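Chapter 5
Watching a Robot Work

Before you read
Think of a time you watched a skilled person do a job with their hands. What did you look at first, the hands or the thing being made?

The Farkdale workshop opens its doors to students every June. Last year 612 visitors came through, most of them in school groups, and nearly all of them wanted to see the same bench. It stands at the back, past the packaging line, where a team led by Meifang Du tests two-armed assembly. The project is called Lamum. Its task sounds easy: take small parts and put each one where it belongs on a board.

Groups are let in for 20 minutes at a time. Yutong Hao, an engineer on the team, starts each visit by asking the students to do the job themselves. They get a practice board and a tray of parts, and most of them finish before she is done explaining the rules. Then she asks them to do it again with their eyes closed, wearing thick gloves. This takes a good deal longer, and several groups give up. After that the students move to the rail and watch.
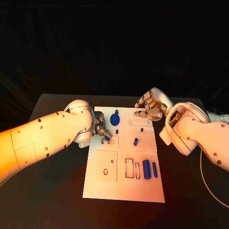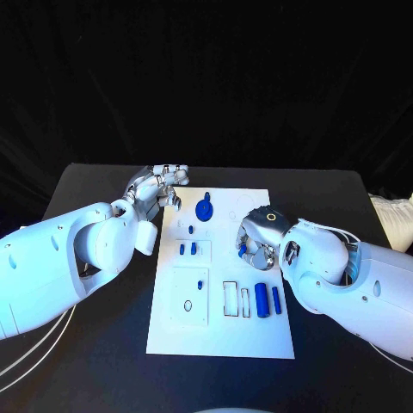 A demonstration is a kind of evidence, and like any evidence it has to be read with care. Students who visit Farkdale are asked to keep two columns in their notebooks, one for what they saw and one for what they decided it meant. The second column fills up faster. One student wrote that the robot "knows where the blue pieces go." What she had seen was a hand with a small blue piece pinched in its fingers, held over the board - a good observation, and a smaller claim than the one she made. Whether the machine found the right spot by looking, by touch, or by following stored positions can't be settled from the rail.

Wilmer Alvarado, who teaches the school program, gives visitors three questions to ask at any demonstration. Who set up the parts before it started? What happens when a part is moved? How many tries were made, and how many of them are we being shown? For Lamum the last answer is posted on the wall. The team had logged 3,670 attempts when our group visited, and the log lists failures along with the rest. Dropped parts have their own page.

Not every company is this open. At Cerkach, a parts supplier we will visit in Section 5.3, the public tour shows a finished line and the test area stays closed. There are fair reasons for this, including safety and the privacy of customers. You will compare the two tours and decide what each one lets a visitor learn.

In this chapter you will:
Tell the difference between an observation and an inference
Write questions to bring to a demonstration
Read a test log and find the success rate
Plan a short visit report

Key words: gripper, attempt, success rate, inference, test log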